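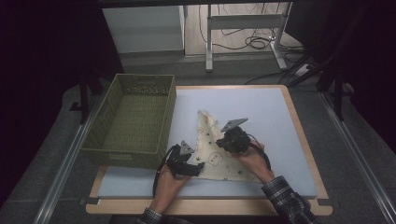

Furoshiki, the Japanese habit of wrapping things in a square of cloth, has found a very happy home in Lusby. Katia Marino started her wrapping evenings in the back of her fabric shop, Sala, with a stack of remnants and one long table, and last winter 93 people signed up for the December classes alone! The first fold she teaches is the plainest one, corner to corner, so the square becomes a triangle with its point facing away from you. A cream cloth with little dark stars and dots and a doodled round face does nicely for this, as a small print hides the creases of a beginner's knots.

From there it moves fast. Tie two corners and you have a sling for a melon. Tie four and you have a lunch bag, a gift wrap, a decent hat for the beach (Marino swears by it - I remain unsure). The knot that matters is the square knot, left over right and then right over left, and if the ends stick out sideways you've got it. If they point up and down, pull it apart and go again.

Size trips people up more than knots do. A good rule is that the cloth's diagonal should be three times the length of whatever you're wrapping, so a wine bottle needs far more fabric than you'd guess. Cotton grips well. Silk is gorgeous and slides all over the place.

Fiorella Sorrentino came to one class in April and now hems squares at home for half her street. She has made 335 of them, mostly from old curtains and shirts, and she irons every one before it goes out the door. Her favorite is a faded green check that has carried birthday presents between the same two sisters for years, back and forth, with the corners getting softer each time.

Classes start at 6:30 in the evening. Bring a book to wrap, and a bottle if you're feeling brave.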